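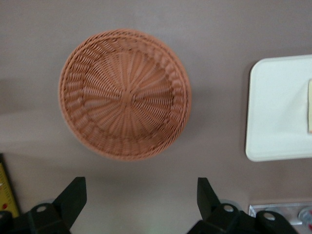
2022년 3월 23일

오전에 비가 조금 오다가 그쳤다. 빨래는 안 했다.

미루던 식탁 쪽 정리를 했다. 작년 9월에 이사 오면서 풀어 놓은 그릇이며 바구니가 자리를 못 잡고 계속 돌아다녔는데, 오늘은 쓸 것만 남기고 나머지는 찬장 위 칸으로 올렸다. 남긴 것 중 하나가 주황빛 도는 둥근 바구니다. Linard에서 주문한 것이고 정확히는 테라코타색에 가깝다. 얕고 넓어서 귤을 담으면 몇 개 안 들어가지만 빵을 담기에는 괜찮다. 가운데에서 살이 사방으로 퍼지고 그 사이를 가는 줄이 빙빙 돌며 엮여 있는데, 테두리 쪽은 짜임이 달라서 더 두껍다. 줄에 플라스틱 같은 윤이 좀 있다. 틈에 빵 부스러기가 끼면 잘 안 빠져서 못 쓰는 칫솔로 턴다. 물로 씻으면 마르는 데 오래 걸려서 웬만하면 털기만 한다.

하얀 네모 쟁반은 바구니 오른쪽에 두기로 했다. 모서리가 둥글어서 소매에 걸리지 않는다. 전에는 쟁반 위에 바구니를 올려 놓고 썼는데, 쟁반을 쓸 때마다 바구니를 들어내야 해서 귀찮았다. 나란히 두니 자리는 더 차지해도 손이 덜 간다. 바닥이 분홍빛 도는 회색이라 흰 쟁반은 좀 튀고 바구니는 그럭저럭 어울린다. 처음에는 이 바닥색이 마음에 안 들었는데 이제는 별생각이 없다. 얼룩이 생기면 바로 보이는 색이라 자주 닦게 된다.

점심은 남은 밥에 계란 넣고 볶아 먹었다. 간장이 거의 떨어졌다.

오후에는 찬장 안쪽에서 Tiltley 유리병 2개가 나왔다. 뚜껑이 하나뿐이다. 나머지 하나는 이사할 때 없어진 것 같다. 뚜껑 있는 병에는 볶은 콩을 담고 없는 병은 나무젓가락을 꽂았다. Rusu 행주도 두 장 나왔는데 한 장은 누렇게 변해서 걸레로 돌렸다. 서랍에는 고무줄이 너무 많아서 절반쯤 버렸다.

저녁 전에 Somport에 가서 간장, 두부, 식빵을 샀다. 간장은 늘 사던 것이 없어서 작은 병으로 샀다. 다 먹으면 다시 봐야겠다. 돌아와서 식빵을 바구니에 그냥 담았다가 마를 것 같아서 봉지째 다시 넣었다. 바구니에 맞는 천을 하나 깔면 좋을 것 같다. 집에 있는 천은 다 네모난 것이라 접어서 깔아 보고, 안 되면 둥글게 잘라서 가장자리만 박을 생각이다. 재봉틀 실이 흰색밖에 없는데 그것도 확인해야 한다.

가계부를 이틀 밀려서 같이 적었다. 영수증 하나를 못 찾았다. 외투 주머니에도 없다.

내일 할 일은 찬장 아래 칸, 냉장고 문 쪽 소스 정리, 재활용 내놓기. 의자 다리에 붙인 펠트가 또 떨어져서 그것도 새로 붙여야 한다. 열한 시 전에 잔다.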